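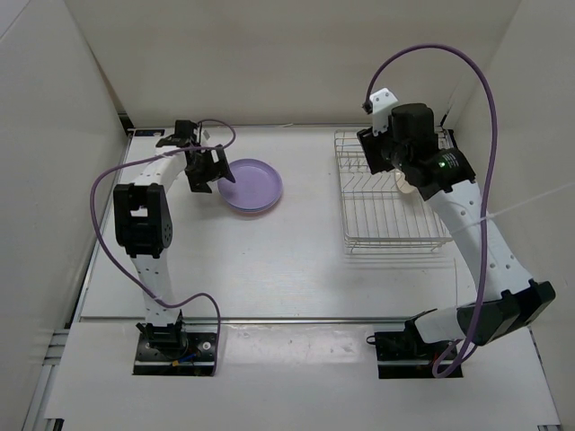 白い台の上の二本の腕。左が皿の山、右が水切りかごの担当

2019年5月20日　雨のち曇り

朝から髪がまとまらない日で、傘も途中でひっくり返って、洗い場に着いたときにはもう一仕事終えたような気分だった。長靴に履きかえて、前掛けのひもを後ろで結んで、さてと思ったら、今日は午前の片づけが済んだら奥の部屋に来てくださいと貼り紙がしてある。ああそうだった、今日はStiranceの人たちの日だったと、そこでようやく思い出した。先週あれほど「忘れないようにしましょうね」とみんなに言って回っていたのはわたしなのに。

一月に話を聞いたときは、食堂の洗い場に機械の腕が来るなんて、ずいぶん先のことだと思っていた。あのときは休憩室に集められて、Sitariの本部から来た人が、Bepariという名前の計画なのだと紙を配って説明してくれた。紙には矢印がたくさん描いてあって、洗浄機から出たお皿がどう流れて、どこに積まれるかが書いてある。わたしはその矢印を目で追いながら、この「人」と書いてある丸のうち、どれがわたしなのだろうと考えていた。丸は途中で減っていた。帰り道、みんな口数が少なくて、バス停でようやく一人が「でも、冬の朝の水仕事が減るならねえ」と言い、それで少し笑ったのを覚えている。

それから春になって、奥の部屋に囲いのついた白い台が入り、腕が二本並んだ。最初のころは前を通るたびに、なんだか知らない人の家をのぞくようで、会釈だけして通り過ぎていた。いまは平気で入っていく。慣れというのは大したものだと思う。もっとも、紫色の太い線が腕のあちこちでくるんと輪になっているのだけは、いまだに気になる。うちの掃除機のコードだってあんなふうにしておくと必ずどこかに引っかけるので、つい束ねたくなって手が出そうになる。もちろん触りません。触ったら叱られます。

今日の午前は、洗い場のほうがいつになく忙しかった。Fedthorpeの建物で大きな会合があったらしく、お皿が700枚、途切れずに戻ってきた。数はあとで日誌を書いた係の人に教えてもらった。数を聞いたとたんに肩が重くなったのだから、人間の体というのは現金なものだ。洗浄機の出口に立っていると、湯気で眼鏡が曇って、熱いお皿を次から次へと受けとっては重ね、重ねては棚へ運ぶ。指の先は厚くなってしまって、もう熱さはそれほど感じない。この仕事に入って5年、いちばん変わったのは指だと思う。家で夫の湯のみを素手で持って「よく持てるな」と驚かれるのが、わたしのささやかな自慢になっている。

片づけが済んで奥の部屋に行くと、もう椅子が並べてあった。今日はお皿を一枚取って、かごに入れるところをやるのだという。台の上には丸いお皿が重ねてあり、一番上は薄紫で、下から青っぽい色や桃色っぽい色の縁がのぞいている。食堂の白い皿よりよほどかわいらしくて、隣の席の人と「うちにも欲しいわね」と小声で話した。あんな色のお皿に煮物を盛ったらどうだろう。かぼちゃなら映えるかもしれない。ひじきは、どうかしら。そんなことを考えているうちに、肝心の説明をだいぶ聞き逃した。

左の腕の黒い指が、お皿の縁のところへ寄っていく。二本あるうちの一本を縁にかぶせるようにして、もう一本は外側で下を向いている。これがなんとも慎重で、見ているこちらが息を止めてしまう。わたしたちなら何も考えずに親指をすべり込ませて、ひょいと持ち上げてしまうところだ。ところがその「ひょい」が難しいのだそうで、重なったお皿から一枚だけ取るというのは、機械にはずいぶん骨の折れる仕事らしい。下のお皿まで一緒についてくる。縁が逃げる。今日も一度、二枚いっぺんに持ち上げかけて、Stiranceの若い技術の人があわてて止めていた。見ていたわたしたちは思わず「あらあら」と声をそろえてしまい、あとで笑いすぎたかしらと少し反省した。新人のころのわたしだって、同じことをして床に落としたのだから。

そのあと、技術の人がこちらを向いて、皆さんはどうやって一枚だけ取っているんですか、と聞いた。どうやって、と言われても困ってしまう。前に出てやってみせてくださいというので、腕が止まって電源のところに札がかかったのを確かめてから、ほかの机にお皿を出してもらい、順番にやってみた。すると面白いもので、みんなやり方が違うのだ。わたしは親指で縁をほんの少し手前に引いて、ずらしてからすくう。隣の人は向こう側を指先で押さえて、浮いた手前を取る。一番年かさの人は、両手で山ごと軽くゆすってから、上のを取る。ゆする理由を聞かれて、「くっついてるのがわかるでしょう、音で」と言うので、みんなで感心してしまった。毎日横に並んで働いているのに、音を聞いていたとは知らなかった。わたしも耳をすませてみたけれど、さっぱりわからない。明日から練習しようと思う。

技術の人はそれを何度も頼んでは、手元をじっと見て、帳面に細かい字で書きこんでいた。自分の手をあんなに真剣に見られたのは、お見合いのとき以来かもしれない。クリームを塗ってくるのだった。

右の腕は、かごの係だ。細い針金の水切りかごの上に高く持ち上がった姿が、左の腕よりずっと大きく見えて、首の長い鳥が水場をのぞきこんでいるようだった。手首のあたりに小さな緑の明かりがついている。わたしはあれが気に入っていて、心の中で「起きてますよのしるし」と呼んでいる。本当は何の明かりなのか、聞けば教えてくれるのだろうけれど、聞いてしまうとつまらない気がして、まだ聞いていない。

かごの仕切りにお皿を立てるのは、取るのよりもっと気を使うようだった。角度が少しでも違うと、仕切りの針金にこつんと当たる。当たると止まる。止まると技術の人が画面をのぞいて、何か直して、またやる。これが40分続いた。椅子に座って見ているだけなのに、終わるころには腰が痛くなっていて、立って働いているほうが楽だとみんなで言い合った。それでも、しまいに一枚、すっと仕切りのあいだに入ったときには拍手が起きた。わたしも手をたたいた。たたきながら、これがうまくいけばいくほど自分の立つ場所は狭くなるのに、なぜこんなにうれしいのだろうと思った。運動会でよその子を応援してしまうときの気持ちに似ている。

お昼を食べながら、やはりその話になった。今日の献立はさばの味噌煮と小松菜のおひたしで、さばは少し煮つめすぎだったけれど、ご飯には合った。若い人は、機械が皿を積んでくれるなら配膳のほうをやってみたい、お客さんの顔が見えるから、と言う。その気持ちはよくわかる。洗い場というのは壁の裏側で、食べた人の顔は見えず、見えるのは食べ残しだけだ。残ったにんじんを見て「今日のは固かったのね」と思ったりする、そういう仕事だ。反対に、人の前に出るのがいやで洗い場を選んだという人もいて、その人は箸を置いたまま黙っていた。わたしは何か言ってあげたかったのに、「お茶、熱いの入れましょうか」としか言えなかった。熱いのを入れて、二人で飲んだ。

会社からの紙には、人を減らすのではなく配置を見直す、と書いてある。何度も読んだので覚えてしまった。その言葉を疑っているわけではないし、本部の人も悪い人ではない。ただ、配置を見直される側というのは、毎朝同じ場所に長靴を置いてきた側でもあって、その長靴の場所が変わるというだけで、夜ちょっと寝つきが悪くなったりするものなのだ。こういうことは会議では言いにくい。日記に書いておく。

いいことも書いておかないと不公平だと思う。手首を痛めて休んでいた人が、先週から戻ってきている。重い山を運ぶのが一番つらかったと言うので、あれを腕がやってくれるようになったら、まだ何年も働けるかもしれないと、本人がいちばん熱心に見学していた。今日も前の席に座って、かごの高さをもう少し上げたほうが欠けないと思う、と手を挙げて意見を言っていた。技術の人が「なるほど」と言ってすぐに書きとめたので、横顔が少し誇らしそうだった。前はあんなに手を挙げる人ではなかった。

わたしも一つだけ言った。濡れたお皿ではやらないんですか、と。洗い場のお皿は濡れているし、油が残っていればぬるっとするし、洗剤の泡がついていることだってある。すると技術の人は、それが次の宿題なんです、と困ったような顔で笑った。宿題があると聞いて、なんとなくほっとした。意地悪な気持ちではないつもりだけれど、少しは混じっていたかもしれない。

部屋を出たのは16時で、それから夕方の分の支度をした。布巾をたたんで、洗剤を足して、床の水をかいて、排水口のごみを取る。排水口の話は一月の紙にも出てこなかった。矢印も丸もない。あそこはどうやら、当分わたしの担当らしい。それならそれで、きれいにしておいてやろうと思って、今日はいつもより念入りに磨いた。おかげで前掛けの裾がびしょびしょになり、着替えのときに靴下まで濡れているのに気がついた。替えを持っていってよかった。

帰りには雨がやんでいて、壊れた傘を杖のようについて歩いた。夕飯は昨日の残りのかぼちゃに、豚こまを足してごまかした。食べ終わったお皿を重ねて、夫が見ている前で、一番上のを親指でずらして取ってみせた。「これが難しいんですって」と言ったら、夫は「何が」と言った。それで、最初から全部話すことになって、洗い終わるのがずいぶん遅くなった。山をゆすって音も聞いてみたが、うちの皿は三種類ばらばらで、がちゃがちゃいうばかりだった。

明日は早番。傘を買うこと。手のクリームも忘れずに。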